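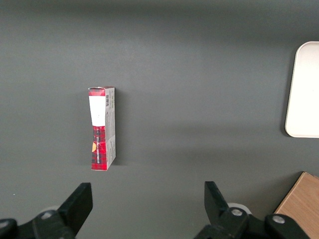 The Rules on the Wall at Wuretti

By Hanan Issa

The page is taped at eye level beside the door, and before anyone at Wuretti switches on an arm they must read it. It has been rewritten so many times that the tape has left a brown square on the paint. The newest version carries the date April 2019 and is signed by Graciela Retamal, who runs the handling laboratory.

Wuretti tests robots that pick things up from a table and put them somewhere else. The clients are mostly packing companies, and the items are what such companies send through their lines: cartons, jars, pouches, soap. A gripper with two fingers looks like a simple tool. When I came for the first time, in November, I expected that the rules would be about people keeping their hands away. Some of them are. Most of them are about the box.

"In the beginning we had only safety rules," Retamal told me. "They were good rules, and our results were still worth nothing."

What she means is that two operators could run the same test on the same arm and bring back different numbers. One placed the carton flat, the other on its end. One used a new carton every time, the other kept the same one until the corners became soft. Each of them had written "carton, small" in the log.

The present rules came out of a long quarrel with a client, Loltilier, which had bought a picking cell on the strength of a Wuretti report. The report said that the cell had been tried on 700 picks with tall cartons. It did not say that the operator had turned every carton with its wide face toward the fingers. At the Loltilier plant the cartons came as they came, and many fell over. Nabil Kanaan, then the engineer on the Loltilier side, drove to the laboratory with a bag of them and stood them on the table one by one. Two years later he works at Wuretti, and he wrote the section of the page that is called Objects.

It is the longest section. The object must be a real product in its real packaging, with its printing. A blank white block is allowed for calibration and for nothing else. The log must say which way the object stands and which face is toward the camera. A worn corner or a lifted flap goes into the log too, in words, before the first attempt.

I asked Kanaan why the printing matters so much if the fingers only feel the sides.

"The fingers, yes. But first the camera must find it," he said. A carton in a strong red plaid with a big white label can look to the software like two things, or like a white thing floating. A narrow side full of small text and a barcode gives another picture again. If the test object is plain, he said, the machine is learning for an exam that will not come.

The section called Approach is shorter. The jaws must be open wider than the object before the arm comes down, and the operator writes how wide. Other things may be left on the table, and in the second half of every test they must be, because a line at work is never bare. They may not be moved between attempts, even by a little. Omar Nimri, the youngest operator, was sent home early once for pushing a tray aside with his elbow and pushing it back. He tells this story himself, without bitterness.

The full test is now 2,000 attempts, and it takes about 6 days. It was 700 before. Ayman Jaber, who sells the laboratory's services, has lost work because of this. The firm Geris went to a cheaper house, and another, Khoury, asked whether it could buy "half of the rules." Jaber tried to arrange it. Retamal refused, and they did not speak for some days.

I am not sure that every line on the page is needed. There is one that forbids cleaning the table during a test, so dust and small specks stay where they are until the last attempt. Nimri thinks it is too much. Kanaan says that a wiped table is a changed table, and then he admits that he has never measured the difference.

The part I have thought about most is at the bottom, under the heading Stopping. It says that any operator may stop a test at any moment, and that the reason can be written the next day. Retamal added it after she noticed that people were letting bad runs continue because they could not yet explain what was wrong. Since then stopped tests have become more common, and the clients are charged nothing for them.

While I was copying this into my notebook, Nimri reached past me with a pencil and corrected a spelling mistake in the third line. The page will have to be printed again, he said, and signed again, because the rule about changes applies also to the page.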